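Accueil | Actualités | Recherche | Espace presse | Contact

Communiqué de presse

Manipulation d'ustensiles : Nedow apprend à un bras robotisé à saisir et à orienter des objets à partir de démonstrations faites à la main

Gimton, le 1er octobre

Le laboratoire Gimton publie les résultats de Nedow, une méthode d'apprentissage destinée aux robots de manipulation en milieu domestique. La méthode se passe de téléopération. Les démonstrations sont enregistrées par des personnes qui tiennent elles-mêmes une pince équipée d'une caméra et accomplissent les gestes dans une cuisine habitée. Le bras robotisé apprend ensuite à partir de ces enregistrements.

Les travaux ont été conduits par l'équipe de Kerubo Chege, responsable du programme de manipulation à Gimton, avec la société Stoltness, qui a fabriqué les pinces. Le jeu de données, nommé Mabaso, compte 495 démonstrations réalisées dans 21 cuisines. Aucune de ces cuisines n'a été réaménagée avant les enregistrements. Les participants avaient pour consigne de laisser les plans de travail et les étagères dans leur état habituel.

Chaque démonstration porte sur un ustensile à long manche : louche, spatule, cuillère de service ou écumoire. Le participant saisit l'objet, le redresse, puis le dépose dans un récipient ou le remet à sa place. L'orientation de l'objet entre les mâchoires est la principale difficulté étudiée. Un manche étroit peut pivoter pendant le transport, et une surface brillante produit des reflets qui gênent l'estimation de la pose. 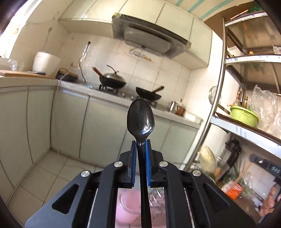
Une cuillère noire brillante maintenue à la verticale entre les mâchoires de la pince portative, dans une cuisine carrelée.

Pour traiter ce problème, Nedow sépare l'apprentissage en deux étapes. Un premier modèle estime l'angle du manche par rapport aux mâchoires, image par image. Un second modèle prédit le déplacement de la pince et son ouverture en tenant compte de cet angle. Les deux modèles utilisent uniquement les images de la caméra fixée sur la pince et la mesure d'ouverture des mâchoires. Aucune caméra extérieure n'est nécessaire, ni pendant l'enregistrement ni pendant l'exécution.

Les essais sur robot ont eu lieu en août dans une cuisine qui ne figurait pas dans les données d'apprentissage. Le bras était équipé d'une pince de même géométrie que la version portative. Sur 75 essais de saisie et de redressement, l'ustensile est resté dans l'orientation demandée jusqu'à la dépose dans 30 essais de plus qu'avec la méthode de référence du laboratoire, qui n'estime pas l'angle du manche. Les échecs restants concernent surtout les manches très fins et les objets posés contre une paroi, où une seule mâchoire peut passer.

« Nous voulions savoir si des gestes enregistrés dans des cuisines ordinaires, avec leur encombrement, suffisaient pour apprendre une tâche de précision. Pour les ustensiles rigides, les résultats vont dans ce sens. Pour les objets souples, nous n'avons pas encore de réponse », déclare Kerubo Chege.

L'équipe signale plusieurs limites. La méthode n'a été évaluée que sur un seul modèle de bras. La force de serrage n'est pas mesurée, et le modèle ne peut donc pas détecter directement un début de glissement. Les scènes à contre-jour, par exemple face à une fenêtre, donnent des estimations d'angle moins stables que les autres. Une version de la pince munie de capteurs de force est en préparation chez Stoltness.

Le jeu de données Mabaso sera mis à la disposition des laboratoires qui en feront la demande, à des fins de recherche non commerciale. Les participants ont donné leur accord écrit pour l'enregistrement à leur domicile. Les séquences où un visage apparaissait ont été retirées. Le code d'apprentissage et les plans de la pince seront diffusés en même temps que les données.

À propos de Gimton

Gimton est un laboratoire de recherche en robotique spécialisé dans la manipulation d'objets du quotidien. Ses travaux portent sur la saisie, l'apprentissage par démonstration et l'évaluation des robots hors des environnements contrôlés.

Contact presse

Service communication de Gimton. Les demandes d'entretien avec Kerubo Chege et les demandes d'accès aux données Mabaso sont à adresser à ce service.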